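Field Visit Report: Open Day at Goltum
Evdokia Sotiropoulos
Course project, Automation in Everyday Work
Visit date: 8/29/25

1. Why we went

Our project asks how well robots deal with soft things. Goltum's open day had 11 stations, and we spent most of our time at the one for clothes. The work there is garments and a plastic basket, with two arms sharing one table.

2. What we saw

Clothes are hard for a robot to pick up. In a heap, one piece runs into the next, and a sleeve can look like a fold.

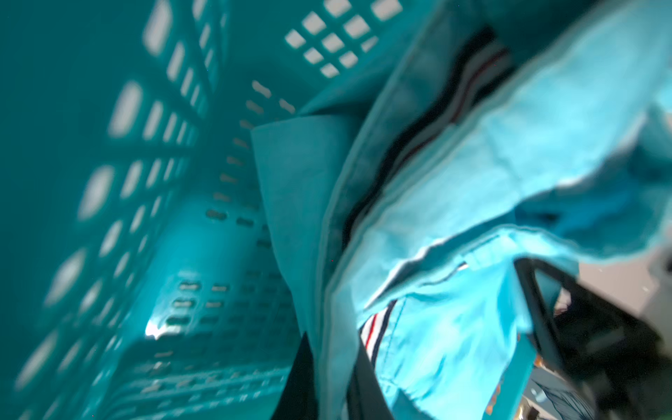 Our guide said color is a weak clue for the same reason -- a teal cloth against a teal basket has almost no edge to find. She told us the team had logged 2,429 tries by the end of the spring.

We also asked about grip. A garment held up by one part hangs in folds, and its shape changes with every move of the arm.
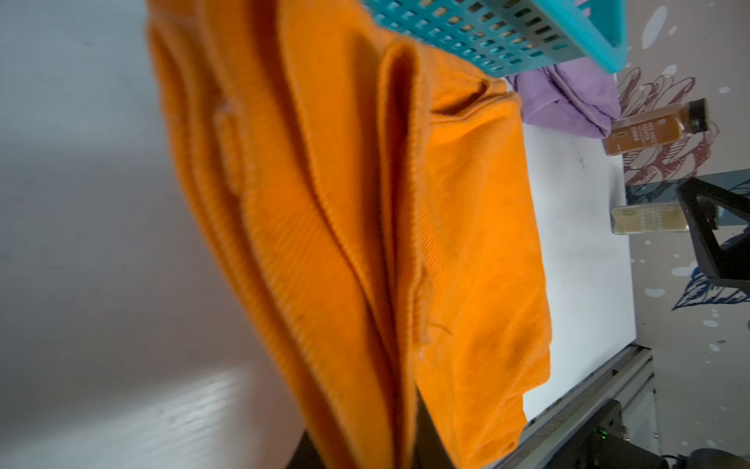

Thick ribbed cloth is easier to hold than thin shirts, according to the guide, but harder to fold flat. We did not get numbers on this and plan to write to her in September.

3. Two arms or one

Most of our group's questions were about the second arm. The two are mounted side by side on the same rail and can both reach the basket, so their moves have to be planned together.
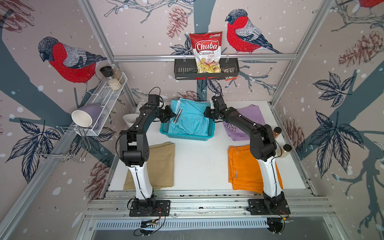

4. Next steps

We will compare these notes with our visit to Javdale, where a single arm does the sorting. The interview notes still need to be typed up.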